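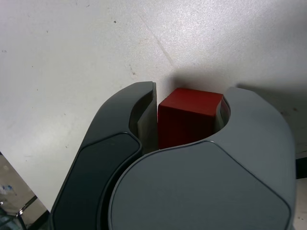
Two fingers, one red cube.

Can a robot do my housework yet? Your questions, my answers

So can I buy one that does the chores?
Not the whole lot, no. You can get a machine that hoovers and one that mows, and both are pretty good now. Something that wanders in, picks up the socks and wipes the worktop? I've been asking since I started this page and I'm still doing my own socks.

Why is everyone so keen on cubes?
Flat sides, firm, stays the same shape – lovely things to grip! A tea towel is a different shape every time you drop it. When a machine is good at blocks, I'd call that a start on tidying toys and a long way from the laundry.

What about shops and workshops?
Better news there. Fanni Dudás runs the packing bench at Nuledholm, and her arm from Oláh moves 775 boxed parts in a shift. They're all the same box, mind you, and they turn up facing the same way. Mixed returns still go to people.

How often do they drop things?
Depends who you ask (and what they're holding). Dezső Katona at Plirport let me watch 125 goes at putting mugs on a shelf. Four ended badly. I break fewer than that, but I also get bored and wander off.

Is it slow?
Yes! Painfully, if you're stood there waiting. If it's working while you're out, I don't think you'd mind much.

What would one cost me?
The Celtgate kitchen arm I tried in August was £4000, plus £331 for the spare fingers. It could load cups and plates. It couldn't do cutlery, so I did the cutlery.

Will you test mine?
Probably, if it fits through my back door. Measure it first, please – the door is narrow and so is the hall.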